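Lists > Shop Automation > Archive > August 2023

This archive uses cookies to remember your thread view. Accept / Settings

Subject: Re: Open day at Jestimard, contact demo

Getsemaní Pacheco wrote:
> Can anyone who went to the open day post notes on the contact
> demo? I had to leave after the Broneck talk. I'm mostly interested
> in how they handle touchdown on wood and whether the wrist camera
> is any use that close in.

Notes as promised. The demo cell had a single arm with a two-finger gripper and a wrist camera, running the Gruvirano controller. Cycle time was 30 seconds, most of it approach. They quoted a standoff of 40 mm before the speed drops, and the last stretch is done on force alone.

The work surface is wood, next to a gray metal rail with a blue gridded mat on the other side of it. The wood has taken a lot of hits. The dents are sparse at one end and crowd together at the other, and there is one long gouge among them.

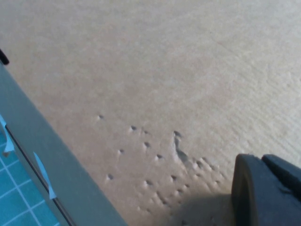 What does the controller do when the surface is not at the height it expects?

It keeps descending at the reduced speed until the force threshold trips, then stores that height and uses it for the next approach. If the threshold has not tripped by the end of the search distance, it retracts and raises a fault.

On the camera: at close range the finger takes up a corner of the view and throws a soft shadow on the wood, right over part of the marked area. I asked if they compensate for that. They don't. Vision is used for the coarse position only, and the image is ignored once the speed drops.

The log they showed had 440 touchdowns in it. Peak force was plotted per cycle but the axis had no units, so I did not copy it down. The controller samples force at 900 Hz according to the handout.

Hafþórsson had the next bench with a passive compliance wrist, not powered up. They plan to bring a working one in September. I'd want to see it on the same surface before comparing the two.

I have the handout on paper and can scan it if there's interest.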